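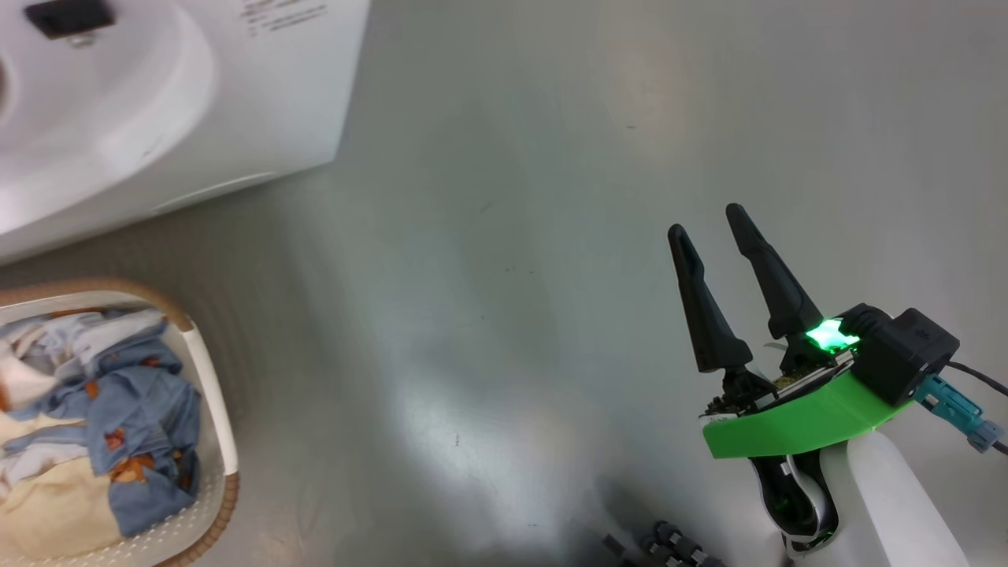 # Laundry cell - upkeep meeting, April

Start 2:10 p.m., Loltwood workshop. Ngozi Anozie in the chair and taking notes, with the day crew and two from the evening crew.

## 1. Gripper

The new fingers are in and everybody likes them! The long taper gets into a heap of clothes far better than the old blunt pair did, and evening crew had a very happy first run with mixed baby clothes and sheets. Agreed:

- Keep the black pair on the arm until the next meeting, no swapping back and forth.
- Wipe the grooves at the end of each shift. Lint packs into them and the grip goes soft.
- Check finger screws every 600 picks. Ngozi will put a tally sheet on the cell door.
- Day crew asked whether the open position could be a little wider for towels. Yes, try it, but write the old value on the sheet first.

## 2. Wrist and cables

Long talk about the teal connector. It worked loose twice last month, both times with the wrist turned hard over. Evening crew rerouted the cable with more slack and it has held through 51 cycles, which got a small cheer.

- Leave the new routing alone. Photograph it before anyone takes the wrist apart.
- Spare green bracket to be ordered from Disalik. The first one cracked at a screw hole, so go up one washer size and do the screws by hand.
- Bare wiring near the finger housing: Omoregie has offered a clip-on cover. We all want to see it, provided it comes off without tools.

## 3. Floor and basket position

The arm did well on the floor pickups, but reflections from the overhead lights still confuse it now and then. Two ideas, both worth a go - turn down the row nearest the washer, or lay a matte mat. Lights first, as it costs nothing.

Basket goes on the floor in front of the washer, as seen from the arm. Please don't nudge it with your foot mid-run (you know who you are). Tape marks to be laid before the next shift.

## 4. Service interval

Full wrist service stays at 2,000 cycles. Arnent's grease is fine, carry on with it. Recalibrate after any work on the bracket, even a single screw.

## 5. Actions

- Ngozi: tally sheet, bracket order, reply to Omoregie
- Day crew: tape marks, wider opening for towels
- Evening crew: light test over 16 runs, results on the whiteboard

Closed 2:55 p.m. Next meeting same place, bring the old fingers for measuring.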